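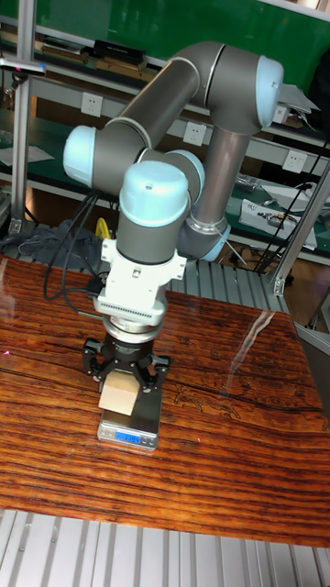 ## Office diary, February

The morning was given over to the footpath between Trevbridge and Pellport. The office has now received 53 letters on the proposed diversion, of which 41 support the longer route by the mill. The remainder ask that the old stile be kept. All have been acknowledged and placed with the Trustitz papers.

At 11.20 the surveyor's note arrived. It gives the length of the flooded section as 800 metres and advises against gravel – the winter rain would carry it into the lower field. Boards are preferred. The Pacheco estate has no objection, provided that the gate remains wide enough for a tractor.

I walked the western end after lunch. Two waymarks are missing and a third faces the wrong way. The hedge has been cut back well, although the cuttings still lie across the ditch and must be cleared before March. 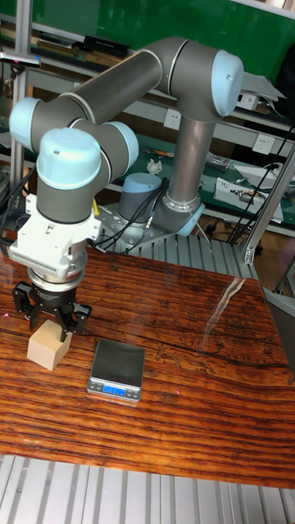

*Arm and wooden tabletop.*

The notice for the parish board was drafted on my return. It states the closing date for comments and the opening hours of this office. The wording on dogs is still to be settled – I have left a gap for it. Lamp off at 6.15.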